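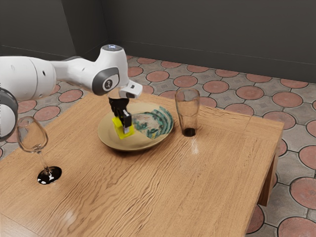

Heat rings on an oiled tabletop: recoat or strip?

Timber Finishes > Furniture > Repairs
Started March 2024

dovetail_dan
Kitchen table, Victorian ash, 1800 x 900 top, 32 mm thick. Finished two years ago with three coats of Hivetti hard wax oil, satin. It has developed pale rings where dinner plates and one casserole dish were put down without a mat. Five rings at one end, and a hazy patch in the middle that only shows in low side light.

I've tried a hair dryer on low for ten minutes (slight improvement on two rings, none on the rest) and a wipe with mineral turps (no change once it flashed off). Surface still beads water away from the marks.

Can I scuff and recoat the affected end, or does the whole top have to come back to bare timber? I would like to avoid the second, as the aprons are glued to the top by a previous owner and I can't get it off the base.

Sawpit
If the hair dryer moved them at all, it's moisture trapped in the wax fraction. The oil underneath is probably fine. Go again with a clothes iron on its lowest setting, steam off, through a folded cotton tea towel. Five seconds, lift, check, repeat. Stop when the colour stops changing.

Whatever is left after that is damage to the film and heat won't shift it.

kiln_and_co
I'd keep an iron well away from a hard wax oil. The wax component softens at a fairly modest temperature and you can end up with towel weave printed into the finish. Seen it on a sideboard. The owner then had a white ring inside a waffle pattern.

Grey non-woven pad, a little of the same oil, work with the grain, buff off within the time on the tin. Local repair is the main reason to use this class of product in the first place.

Sawpit
You get weave printing if you park the iron. Five seconds on lowest doesn't do it. I've done this on four tables.

kiln_and_co
On which finish?

Sawpit
Two shellac, one lacquer, one Danish oil.

kiln_and_co
So none of them a hard wax oil.

Sawpit
Fair enough. Test underneath first, then.

Kazimír Šimek
Some numbers that may help. I keep test boards for the finishes I use in the shop. In one set I put a ceramic plate, heated in the oven, on each board for 9 minutes, with a damp cloth under half of the plate.

Dry half: no mark on Hivetti at 40 days' cure. Slight gloss change on Zalow water-based, same age.
Damp half: white ring on both. The Hivetti ring faded by half overnight and came out completely with a pad and fresh oil. The Zalow ring did not come out with anything and I sanded the board.

This agrees with the view that moisture is the problem and heat only drives it in. Check whether the foot ring of your plates is unglazed. An unglazed foot holds water from the dishwasher and releases it when a hot meal goes on top. The diameter of your marks should match the foot and be smaller than the rim.

dovetail_dan
Measured. Marks are 148 mm across the outside. The rim of the plates is a good deal wider, and the foot ring is unglazed and rough to a fingernail. The casserole mark is larger and oval.

So it's the plates. I had assumed heat alone.

marg.w
Chiming in to disagree with everybody's choice of finish. A table that gets three meals a day should have a two-pack polyurethane on it. Mine is a Dilach satin, sprayed, and has been through two kids and a stint as a sewing table without a ring on it. Hard wax oil is pleasant to apply and pleasant to touch and needs attention every year. People leave that out of the costing.

kiln_and_co
And when the two-pack gets a scratch through to timber you're stripping the whole top. It's a trade. I don't think either is wrong, but Dan has the finish he has and asked how to repair it.

marg.w
He asked whether to strip. I'm saying if he does strip, don't put the same thing back.

dovetail_dan
Noted. I have no spray gear and the table doesn't fit through the shed door, so brushing or padding only.

tassie_turner
Whatever you do, don't recoat only the end. Satin hard wax builds sheen with each coat and you'll see the line where the new work stops, especially with that side light. Spot repair the rings, then one thin maintenance coat across the full top in a single session. On a top that size you want everything laid out before you open the tin.

Also check the tin. There was a reformulated Hivetti with a separate hardener, and the old single-part doesn't sit well over it. Batch number is on the base.

dovetail_dan
Batch 534, single-part, and I have half a tin of the original. It has a skin on it. Usable?

tassie_turner
Cut the skin out in one piece, strain what's under it through a paint filter, and try some on scrap. If it's touch dry by the next morning it will do. If it stays tacky, bin it.

Kazimír Šimek
I would buy a small fresh tin. A skinned tin has lost solvent and will go on thicker, and thick is how you get sticky patches. Dvořáček pads, the white ones, are fine enough for the final buff.

dovetail_dan
Update. Bought a fresh tin. Ran the grey pad and oil over each ring, two passes. Four of the five plate marks are gone. The fifth is faint and only visible from the window side. The oval one is lighter but still there, and the timber feels slightly raised inside it. The haze in the middle cleared with the first pass.

Full top coat going on this weekend.

Sawpit
Raised grain means water got right into the timber there. Knock it back with 320 by hand before the coat goes on, inside the oval only.

kiln_and_co
Agree with Sawpit on that one. Feather the edge a bit past the oval, though, or you'll get a dish.

marg.w
And run some 400 wet and dry over the feet of the plates while you're at it. It won't seal them but it stops them scratching your new coat.

dovetail_dan
Done the oval with 320. Plates are on the list.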